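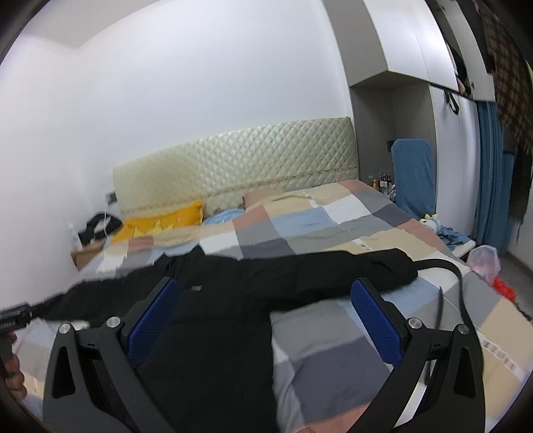

Fledska, Sat 7 May

# Hand-Held Gripper Demonstrations: FAQ

Applies to the Dralar hand-held gripper and the garment task set. For remote-control sessions, see the last three questions.

**Do I need a robot in the room to record?**

No. The hand-held gripper records the finger opening, the view past the fingers and the motion of the tool. The arm is only needed at playback.

**Which garments are in the current task set?**

Jackets, coats, shirts and towels. Long-sleeved items are recorded separately from the rest. A dark jacket spread on a patterned comforter is an accepted start state, and so is the same jacket on a plain sheet. Tag the session `patterned` or `plain`.

**Should I clear the room first?**

Clear the part of the bed you will work on. Pillows at the headboard, clothes on a side table and bottles on a shelf can stay. Do not rearrange them between takes of one session.

**How do I start a take?**

1. Lay the garment flat with both sleeves out.
2. Hold the gripper over the garment with the fingers open and both pads in view.
3. Wait for the tone, then begin.
4. Finish with the fingers open and clear of the fabric.

**Can I use my free hand?**

Only between takes. If your free hand touches the garment during a take, mark the take `assisted`. Assisted takes are kept but are not used for single-arm training.

**The fabric slips out of the fingers. Is the take lost?**

No. Regrasp and continue. Recoveries are useful as long as the regrasp is done with the gripper. Stop only if the garment leaves the bed.

**How fast should I move?**

Slower than you would by hand. The tracker drops out on quick wrist turns, and the upload check rejects any take with more than 2 dropouts.

**Where should the cable go?**

Behind the fingers, with enough slack for a full reach across the bed. It may show in the view. It must not lie between the pads or drag on the garment.

**How many takes make a session?**

One hundred per garment. Change the start pose after every eight takes - rotate the garment, or bunch one sleeve.

**What does error 1006 mean?**

The finger opening was not calibrated. Close the fingers fully, open them fully, and press the button once. Takes recorded before calibration cannot be repaired.

**When should I use remote control instead?**

Use it when the task depends on arm limits, such as reaching the far side of a wide bed. The hand-held tool will let you record motions that the arm cannot follow. The Jultumov checker flags most of these after upload, but it does not model contact with the mattress.

**Can I mix both methods in one data set?**

Yes. Keep them in separate folders and set the `source` field. The Chaudhary loader reads the field and aligns the two time bases.

**Is there a delay in remote control?**

Yes, and it varies with the network. Use a wired connection. If the arm trails your hand visibly, pause until it catches up - do not correct ahead of it.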